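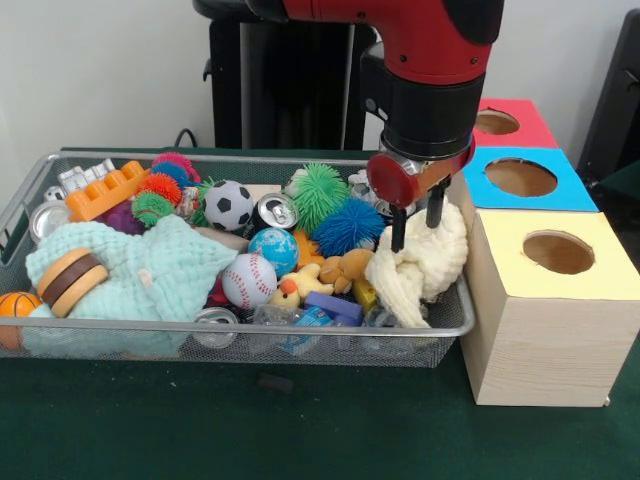
Most families borrow the wrong thing first, according to Davina Cairns. They pick the biggest toy on the shelf, carry it home and find that the child would have been happier with a bag of blocks.

Cairns has watched this happen many times at the toy library in Rarkier, where a family can take home 4 toys at a time and keep them for a month. The library opens on Saturday mornings in a former shoe shop on Grodine Street. It has 60 member families and 3,000 items in its catalog, from wooden trains to a dollhouse that needs two adults to lift.

Toy libraries are an old idea. Many towns had one, then lost it when toys got cheap and closets got full. Rarkier's closed for several years and reopened in September, after Kirstin Mowat found the old card index in her mother's garage.

Her mother, Jean Mowat, had kept the cards in order. Some borrowers' names on them now belong to grandparents. 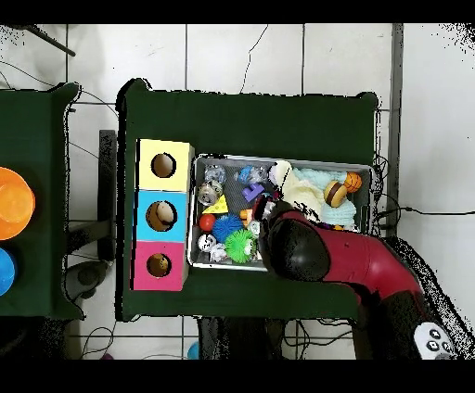 Sorting takes up more of the week than lending does. Returned toys are checked for cracks, missing parts and loose batteries before they go back on the shelf. Small pieces cause the most trouble. A purple foam letter E is no use to the family that borrows the alphabet and gets every letter but that one. Sets are the hard part – a single ball can go out again the same day, but a set waits until it is complete. A shape sorter like the one with the yellow, blue and pink cubes is checked with its shapes beside it.

Myroslav Semeniuk repairs what he can at a bench in the back. He keeps a drawer of wheels and axles taken from toys past saving. Fabric is harder for him, and anything with a torn seam goes home with Jean Mowat.

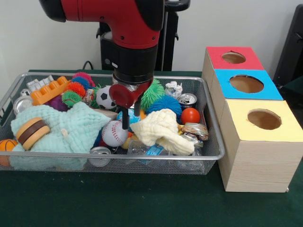 *Toys and cloths share a wire-mesh basket.*

Membership costs 2 dollars a month, and the rent takes most of that. Elspeth Lamont joined with her twin sons and has not bought a toy since, apart from birthdays. Her boys return things without much fuss. The exception was a marble run, which the family renewed until another member asked for it.

The next job is the catalog. Half of it is still on Jean Mowat's cards, and her daughter is typing them up in the evenings.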